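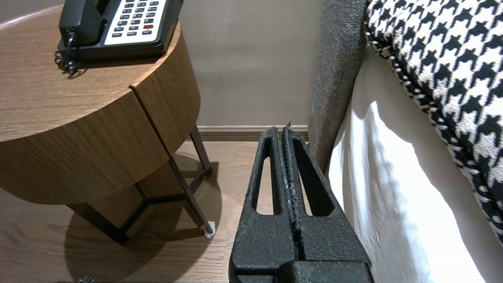

One reply to my note on the bedside tables came in before lunch: leave the phones on top, as the extensions get tested at handover and a missing one holds up the whole room.

2020-12-20, Flundside, room 602. Phone stays, then. Round table goes back between the bed and the wall. Checked the base for wobble, none that I could feel. Foot pads to be looked at again in March.

Desk next. White metal frame, wooden board. Jasow list it at 300 for the board and frame together, which I think is high.
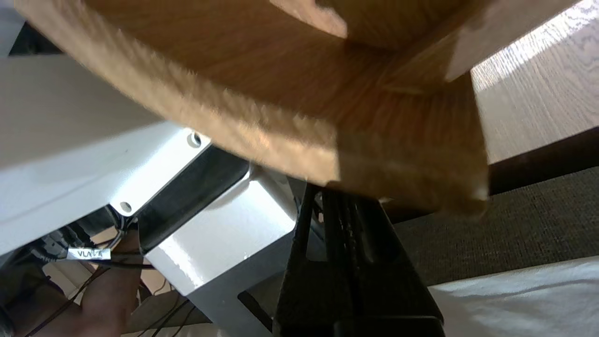

Fixings for the board are on the Goltia order, 34 bags, still not here. I have put 3 by from the old stock for this room. Don't use the long ones.

Back to the phone. The coiled cord is tangled and wants letting out before handover.
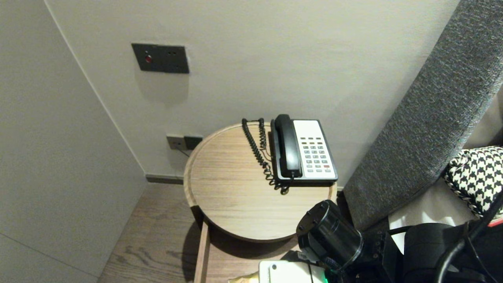
Kinyua would sooner swap the cords than untangle them, and asked for the extension numbers by email. Sent. Desk tomorrow.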